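3.2 Labeling of the sample plots

Seedlings were raised at the Esgate nursery and moved to the Urkberg site in November, when soil moisture in the upper layer had settled. Each of the 16 plots received the same number of plants, for a total of 584 after losses in transport. Spacing within rows was 30 cm. Plots were assigned to the mulch or bare-soil treatment by drawing lots.

Tags were written by hand with felt-tip markers. Printed labels used in the Goment trial had faded by the second season, and Fernandes reports the same problem on clay soils. Red was kept for mulched plots and black for controls, so that a tag could be sorted even if the plot code was damaged. All codes were checked against the planting list by Rigoberto Cuautle before the first survey.

At the end of the second winter, about 95 percent of the tags were still legible. Plants with unreadable tags were identified from their position in the row, and those that could not be placed with certainty were left out of the growth analysis. A marker with a red cap is shown in Figure 2.

Figure 2. Marker with red cap and white barrel.

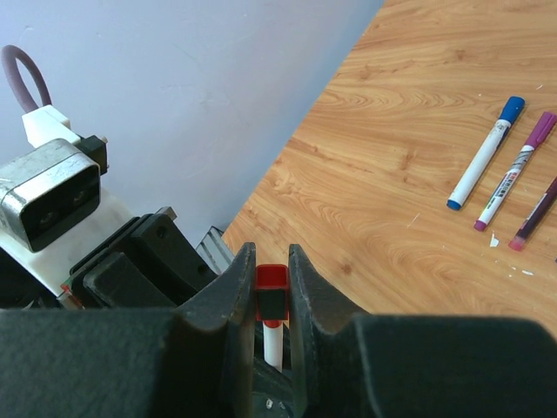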